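Grosden 1435 height-adjustable desk, white top: review after a season of use

Verdict: a stable two-leg desk with a slow motor, a good surface and a poor manual. Buy it if you need width and don't change height more than a few times a day.

Updated 22nd October with notes on the replacement handset.

What was tested

The 1435 takes its name from the width of the top in millimetres. There is a narrower version with the same legs. I bought the wide one through Bostetov, who delivered it in 2 boxes, the longer of which needs two people on a staircase. The legs come part assembled, with the motors fitted. The crossbar, feet, control unit and top are left to the buyer.

It replaced a fixed desk from Krūmiņa that had served well but sat too high for me with a keyboard on it. I use the desk for drawing work, typing and a certain amount of small bench repair, so the surface matters as much as the lift.

Assembly

The manual is a folded sheet of line drawings. Step 4 shows the crossbar the wrong way round: the slot for the cable tray should face the rear, and as drawn it faces the user. Following the drawing means taking out 6 bolts and starting again. Grosden has a corrected sheet on its support page but was still packing the old one with my desk.

The supplied hex key is soft. Use your own. The bolts into the feet should be left loose until the crossbar is in, then tightened in diagonal pairs, otherwise the frame pulls out of square and the legs bind near the bottom of their travel. The top comes pre-drilled and the holes lined up without persuasion.

Lift and control

Movement is even, with no step between one leg and the other. It is slow. Going from sitting to standing takes long enough that I tend to walk off and fill the kettle. Noise is a low hum, acceptable in a shared room, with a click from the control unit at the start and end of each move.

The handset stores two positions. Holding the memory button for the whole move is compulsory, and there is no setting to change this. Some will prefer it as a safety measure; I found it tiresome. The collision stop works upwards, tested against a shelf, but needs a firm push before it reverses. Downwards it is more sensitive, and a chair arm was enough to trigger it.

Stability

At sitting height there is no movement worth reporting. At full height the top rocks slightly from front to back if you lean on the edge, and less from side to side. Typing does not set it off. Writing by hand while standing does, a little – enough to see in a glass of water but not enough to spoil a line. Kazimír Rusnák, who has the narrower version, reports less side movement than mine and the same front-to-back rocking, as one would expect from identical feet.

Surface

The top is matt enough that a desk lamp doesn't throw a hard reflection. Pencil comes off with a damp cloth. Ballpoint needs spirit. Tea left overnight gave a faint ring that went after a second wipe. Light objects stay put while the desk is moving, and I no longer bother to clear cups and bottles before raising it.

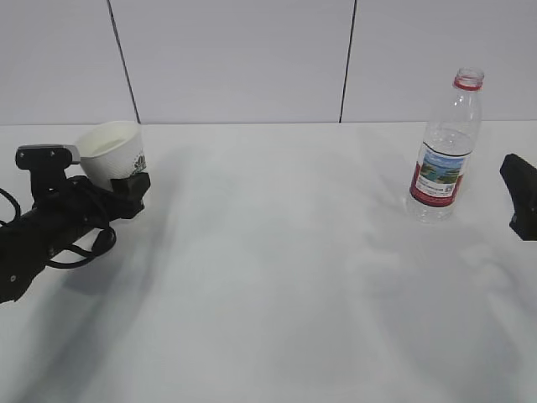
Cable management

The tray is a bent steel channel, open at both ends, which holds one extension block and not much else. Plugs with large transformer bodies foul the lip. I swapped it for a Faseo mesh basket, which uses different hole spacing and had to be screwed into the underside of the top. If you do the same, mark the drill with tape first.

Leave slack in every lead for full height, then check it by raising the desk slowly with everything connected. The mains lead supplied is too short for a socket at skirting level unless the desk stands directly in front of it.

Faults

One. The handset display lost a segment in the third week and the standing height became unreadable. Grosden asked for a photograph and the serial number, then sent a new handset without argument. The connector is keyed and the swap took a minute. The stored positions are kept in the handset and had to be set again, and the desk needed a full reset: hold the down button at the lowest point until the legs dip and return.

Running notes

Recheck the foot bolts after the first month. Mine had eased on the left side only.

The feet have levelling screws with a short range. On old floorboards I needed a thin packer under the rear right.

Spare handsets and control units are listed on the Grosden site. Motors are not, and support would only say that a leg is replaced as a whole.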